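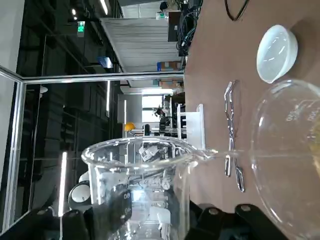

Glass beaker in the gripper, flask with yellow liquid beside it.

Our class visited the open day at the Riltus lab in January. Groups of 32 students went in, and each demonstration lasted 53 minutes. Ours was on robots handling lab glassware.
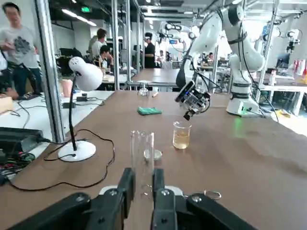
Dovhaniuk
Student reporter

The gripper also held a graduated cylinder upright between its two fingers. A white robot arm stood on the right side of the same table. For our report we chose to write about grip and glass shapes.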